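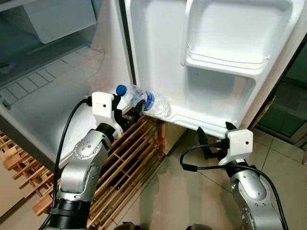 By the Undeck Kids' Page helper, workshop writer
Sun 17 November

How does a robot hold a bottle of water? You do it all the time without thinking, but a robot needs the right kind of fingers, and picking them is a big part of our job (and a pretty fun part, too!).

The robot at the fridge has two arms, and each one ends in a white box with black fingers. We call that whole end piece a gripper. The left gripper is squeezing a clear plastic bottle with a blue cap, right by the shelf at the bottom of the door. Squeeze a bottle like that too hard and it crumples. Squeeze too softly and, whoops, it slides away and rolls across the tiles!

We have been comparing two sets of fingers, named Driment and Katiyar. Each set gets 50 tries with the same bottle, and we write down every drop, even the silly ones. Back in August we tried 4 sets, so the list is getting shorter.

Want to test your own gripper? Ask a grown-up for some kitchen tongs and an empty bottle. Pick the bottle up by the middle, then by the cap, then by the bottom, and see which way it tips. Try it seven times each way and write down your drops, just like we do.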